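Jeûner quatre jours, et après ?

Les cures express promettent une taille de moins avant l'été. Nous avons lu les brochures, interrogé ceux qui les vendent et ceux qui en sont revenus.

Par Naima Ashour

25 mai. La boîte Zorkano est arrivée chez moi dans un carton plus grand que nécessaire. Dedans, des sachets de poudre, un livret de motivation, un mètre ruban et une feuille où l'on est prié de noter son humeur matin et soir. Pour quatre jours de bouillons et de boissons à diluer, la marque parle de « remise à zéro ». Je n'ai jamais bien compris ce qui, dans un corps humain, pouvait être remis à zéro. Le livret ne l'explique pas non plus.

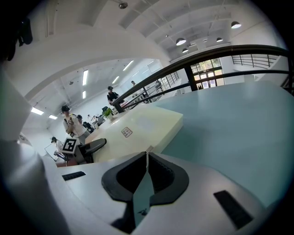
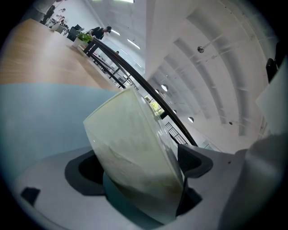
Un verre de couleur vert pâle, sur la seconde photo.

Le retour du régime éclair

On le croyait passé de mode. Pendant quelques années, le vocabulaire de la minceur s'était adouci : on parlait d'équilibre, d'écoute de soi, d'alimentation intuitive. Le mot « régime » avait disparu des couvertures, remplacé par « programme » ou « rituel ». Et puis les cures courtes sont revenues, avec des emballages plus sobres et des prix nettement moins sobres.

Le principe varie peu. On supprime presque tout ce qui se mâche, on garde des liquides, on ajoute une plante dont le nom latin figure en gros sur l'étiquette. Zorkano s'en tient aux bouillons. Leltex, sa concurrente la plus visible, préfère les boissons protéinées et vend un abonnement : la cure est censée durer quatre jours, mais elle revient tous les mois. Voilà une remise à zéro qui demande beaucoup d'entretien.

Jae-hoon Yang, qui dirige le développement des produits chez Leltex, ne voit pas où est le problème. « Nos clients veulent un résultat visible rapidement, et ils l'obtiennent. C'est ce résultat qui leur donne envie de continuer. » De continuer quoi ? De mieux manger, répond-il. Ou de renouveler l'abonnement, ai-je suggéré. Il a souri et m'a parlé d'un nouveau parfum.

Ce que dit la balance

Que l'on perde du poids en quatre jours sans manger grand-chose, personne ne le conteste. Reste à savoir ce que l'on perd. L'organisme puise d'abord dans ses réserves de glycogène, stockées dans le foie et les muscles avec une bonne quantité d'eau. Quand elles fondent, l'eau s'en va avec elles et l'aiguille descend. On reprend des pâtes, elle remonte. La graisse, elle, part beaucoup plus lentement.

Yuk-lan Yau, diététicienne en cabinet, reçoit chaque année en janvier puis à la fin du printemps des patients qui sortent de ce genre de cure. « Ils arrivent avec une courbe sur leur téléphone. La première moitié les rend fiers et la seconde les rend malheureux. Je leur demande de me montrer la courbe sur un an, et en général ils ne l'ont pas. »

Elle se méfie surtout du discours qui accompagne les sachets. Le livret de Leltex parle de toxines accumulées sans en nommer une seule. Celui de Zorkano évoque un foie « encrassé » et des intestins qu'il faudrait « laisser souffler ». Chez une personne en bonne santé, le foie et les reins font déjà ce travail, tous les jours, sans bouillon particulier. Quand ils ne le font plus, c'est une maladie, et l'on ne la soigne pas avec une poudre au céleri.

4 000 clientes satisfaites

Le chiffre est imprimé au dos de la boîte Zorkano. J'ai demandé d'où il venait. Après plusieurs courriels, le service de presse m'a indiqué qu'il s'agissait des personnes ayant répondu « satisfaite » ou « plutôt satisfaite » à un questionnaire envoyé à la fin de la cure. Combien l'avaient reçu ? On ne me l'a pas dit. Combien avaient abandonné au deuxième jour, et n'avaient donc rien reçu du tout ? On ne me l'a pas dit davantage.

Il existe aussi une « étude », citée sur le site de la marque avec une jolie courbe bleue. Elle a été menée sur 24 volontaires, sans groupe témoin, et s'arrête le soir du dernier sachet. Aucune pesée le mois suivant. Pour un produit dont tout l'intérêt dépend de ce qui se passe ensuite, c'est une curieuse façon de compter.

Le témoignage d'un convaincu, à moitié

Anas Harb a essayé la cure deux fois. Commercial, souvent sur la route, il voulait « se reprendre en main » avant un mariage. La première fois s'est bien passée : la faim s'est calmée le deuxième soir, le costume fermait, les photos sont réussies. La seconde l'a laissé migraineux et d'une humeur que sa compagne préfère ne pas décrire. Il avait tout repris entre les deux.

« Je ne dirais pas que c'est une arnaque, nuance-t-il. J'ai arrêté les sodas après la première, et je n'en ai pas racheté. » Je le crois volontiers. Je me demande seulement s'il fallait passer par les sachets pour arrêter les sodas, et il se le demande un peu aussi.

Le coach change d'avis

Les entraîneurs ont longtemps été les premiers à dénoncer ces méthodes. Certains s'en accommodent désormais. La salle Siddiqui, qui vantait naguère la patience et les légumes, propose à l'accueil un forfait où la cure Leltex est comprise avec les séances. Juniper Pruitt, qui y encadre les cours collectifs, défend la formule sans grand enthousiasme. « Les gens vont acheter ces produits de toute façon. Autant qu'ils les prennent en étant suivis. »

L'argument s'entend. Il serait plus solide si le suivi comportait autre chose qu'une pesée d'entrée et une pesée de sortie, et si la salle ne touchait pas une commission sur chaque boîte. Pruitt reconnaît d'ailleurs qu'elle déconseille les séances intenses pendant les quatre jours, à cause des vertiges. Le forfait, lui, en prévoit 2.

Quant à l'application Hurnlow, partenaire des deux marques, elle félicite l'utilisateur chaque fois qu'il saute un repas. Yuk-lan Yau a demandé à plusieurs de ses patientes de la désinstaller. Pour des personnes qui ont connu des troubles alimentaires, une pluie de confettis au-dessus d'un déjeuner manqué n'a rien d'anodin. Les cures sont également à proscrire pendant la grossesse, et en cas de diabète on ne s'y lance pas sans avis médical. La mention figure bien sur les boîtes, en petits caractères, sous le code-barres.

Et ma boîte ?

J'ai tenu jusqu'au troisième jour, à midi. Le bouillon du matin a un goût de carton salé, celui du soir est presque bon. Sur la feuille d'humeur, j'ai écrit « correcte », puis « moyenne », puis plus rien. J'avais perdu de quoi resserrer ma ceinture d'un cran, et je l'ai desserrée la semaine suivante.

Le mètre ruban, en revanche, est de bonne qualité. Je m'en suis servie pour les rideaux.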